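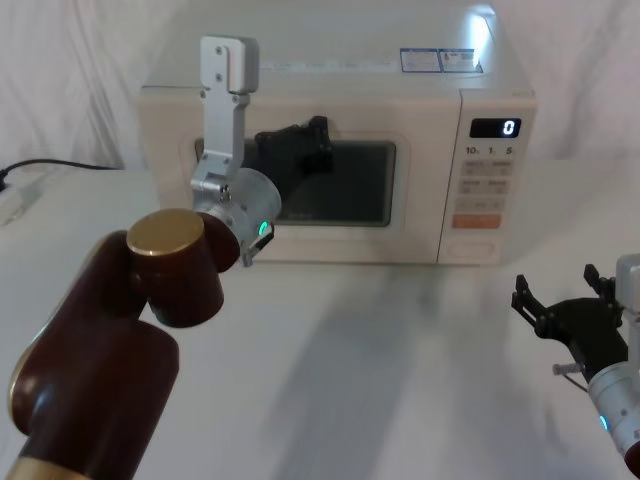 Bench Tips: Getting Two Arms and a Microwave to Cooperate

Reading time: 4 minutes

By Cadi Watkins, Peremo workshop, Flarkerville

A microwave is a rotten thing to open if you have no fingertips. People do it with an elbow while holding a bowl of soup. A robot arm with a price tag like a decent used car will stand in front of the same door and think about it for two minutes. We have been swapping fingers and cameras on our two arms all spring, and these are the tips that survived. The ones that didn't survive are in the scrap bin with the fingers.

Start with the door. Some doors have a handle, some have a push button, and the two want very different fingers. A flat, stiff finger is good at hooking behind an edge and swinging it open. It is bad at buttons, where it tends to press whatever is next door as well. Before you order anything, open the microwave by hand using one knuckle and notice where you push. Niilo Harju made us all do this and we felt stupid, and then we changed the order.

Put the appliance well back on the table. An arm needs room to fold its elbow, and if the microwave sits close to the front edge you'll spend the afternoon watching joints run out of travel. Ours got pushed back three times before we marked the spot with tape on the underside of the cloth.

Speaking of cloth: a plain white backdrop is cheap and it calms the cameras down. It also shows every crease, and if you iron it you will be asked to iron other things. We leave the creases in.

Cable advice, learned the dull way. Run the power cord along the back of the table and out to the side, never across the front. Then check the thin cables on the wrists, which have a way of drooping exactly where a finger wants to go. A loop that looks harmless with the arm parked can snag at full reach. Move each wrist through its whole range by hand, power off, and watch the loop the entire time. Don't look at your phone.

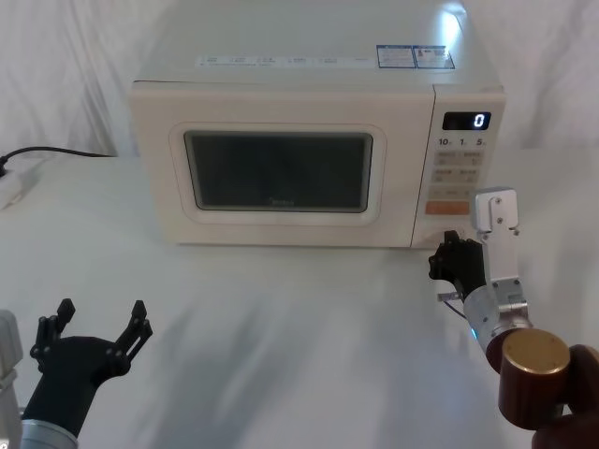

Do both arms need the same gripper?

They can be different, and for door work we like it better that way. Put the narrow, stiff finger on the side that presses the button and keep a wide-opening one for the side that handles plates. Label the spares, though. Villads Egilsson once fitted a left finger to a right hand and spent a morning blaming the controller.

On controllers, we compared two. The first one came with Mahawong, the software we already had, and it moves smoothly right up to the moment of contact, when it turns into a battering ram. The second, Wernuseo, is twitchier in free air but backs off when it feels resistance. For anything with a button we now use Wernuseo with the speed turned down to 80 percent. Yanti Entili thinks that is still too fast. Yanti is usually right, so give it a week.

Cameras next. The head camera is fine for finding the microwave, which is large and rarely hides. For the last inch it is no help at all, because the gripper gets between the lens and the part you care about. A wrist camera fixes that if you mount it so the fingertip stays in view. Ours was tilted too high for a month and gave us some lovely footage of control panel.

Clean the wrist lens with a dry microfiber cloth. Glossy panels throw back the room lights, so shift a lamp before you start fiddling with exposure.

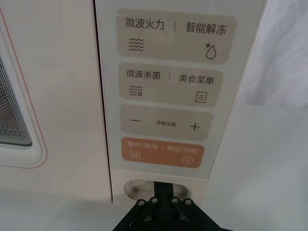 Fingertip up at the recess below the orange button, seen from the wrist.

Learn the buttons before you let a finger near them. If the panel is in a language you don't read, write out a cheat sheet and tape it by the keyboard. Put pause/cancel at the top in big letters, and make sure everybody knows it is the left half of the orange button, with start on the right. A finger that lands a little to one side gets you the opposite of what you asked for.

Practice with the microwave unplugged first, then plugged in with a mug of water inside. Never let it run empty.

Screws work loose. Faisal Zaidi checks ours at 975 cycles, for reasons he has declined to share, and snugs them down with a hand driver. Power drivers strip the small heads, and a stripped head means an evening with an extractor and poor language.

Last one: keep a wooden spoon handy. It opens the door every time.

Contact the Peremo workshop | © Peremo | Back to top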